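Working notes for the Gerska recipe card set, version 2. Maintained by Angharad Rees. Corrections go to Idris Gethin.

# Gerska household recipes

Plain-text transcriptions of handwritten and typed recipe cards from the Burkport area, with one record per card. The set holds 900 cards from 52 households. It was put together for people working on old kitchen measures, ingredient names and spelling, and it is small enough to read in a spreadsheet.

## Layout

- `cards.csv` has one row per card
- `text/` has the full transcription, UTF-8, one file per card
- `measures.csv` lists each quantity as written, with a metric value where one could be assigned
- `households.csv` has household codes and decade ranges, no names or addresses

## Fields in cards.csv

| Field | Type | Notes |
|---|---|---|
| `card_id` | string | Stable between versions |
| `household` | string | Joins to `households.csv` |
| `title` | string | As written, may be blank |
| `category` | string | See below |
| `decade` | integer | Blank if it can't be judged |
| `hand` | string | `ink`, `pencil`, `typed` or `mixed` |
| `legibility` | integer | 1 (poor) to 5 (clear) |

`category` takes one of `baking`, `preserve`, `main`, `soup`, `drink` or `other`. Slices and squares go under `baking`, even when they are set in the fridge. Chutney and relish are both `preserve`.

## Transcription rules

Original spelling is kept. "Desert" for dessert, "choclate" and "tumeric" are all left alone, and searches need to allow for them. Line breaks follow the card. Crossings-out are enclosed in square brackets with a leading minus sign. A word that couldn't be read is entered as `[?]`, and a doubtful reading has the question mark after it.

Notes added in a second hand are tagged `[h2]`. Many of these change an oven temperature or halve the sugar, and they should not be merged into the main text when computing quantities.
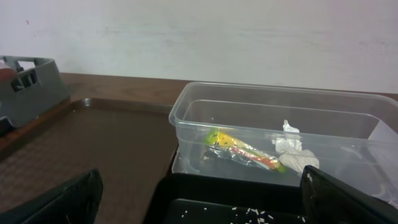

Oven settings are recorded as written. "Moderate", "slow" and "quick" have no numeric value in `measures.csv`. Where a card gives a number without a unit, `unit` is blank and `unit_guess` holds F or C. The guess is made from the decade and the dish, and it should be treated as weak for cards from the 1970s.

## Measures

Cups are the main trouble. A metric cup is taken as 250 mL and an imperial half-pint cup as 284 mL. The choice is stored in `cup_basis` so that it can be reversed. Tablespoons are left unconverted unless the card itself states a volume. "Butter the size of an egg" and similar phrases are kept as text only.

## Changes since version 1

- Llewellyn batch added
- Duplicate cards within a household now share a `dup_group` value
- `colour` dropped from `cards.csv`, as card stock was recorded inconsistently
- Decade ranges redone for the Pimetti batch

## Known problems

The Pimetti batch was typed up from photocopies, and fractions suffered. Check any 1/4 or 3/4 in that batch before relying on it. Households are uneven in size, so counts by category should be weighted. Baking is over-represented throughout. People tended to write down cakes and cook dinner from memory.

## Use

Free for study and teaching. Please cite the version number and keep the household codes as they are. The next release is planned for October and will add `yield` where a card gives one.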